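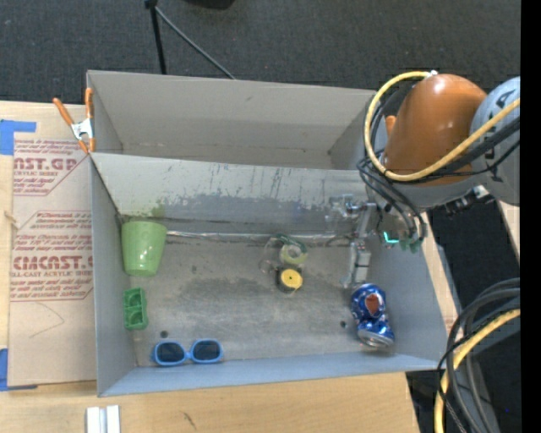
**Ticket: grasp success drops after the policy update**
Opened by Niilo Vainio, 2019-09-28
Status: open, waiting on Zorica

OK, so I've been staring at this since breakfast and I want it written down before I forget what I tried!

The new Flata grasp policy did great in sim, then fell over on the real bin. Most of the misses are on see-through or shiny stuff (clear plastic is the worst, the soda can comes next). The cup and the sunglasses are fine.

**Tried so far**

- Re-ran the hand-eye calibration. Error came out at 3 mm, same as always.
- Rolled back to the old checkpoint. It got 70 out of 100, so the arm and gripper look OK to me.
- New checkpoint, same objects: 13 misses in the first 20. Ouch.
- Turned off depth hole filling. Way better on the clear plastic, a little worse on everything else.

So my money's on the filling step. We trained on 1840 real grasps from before Dušan changed it, and I bet the network is seeing smooth gray floor where it used to see a ragged hole - I'd go for the floor too!

**Next**

Zorica, can you re-export the training depth with the new filling on? I'll kick off a retrain as soon as it lands. Please leave the clamp on the rim alone until then, I'd like to keep the bin setup the same for both runs.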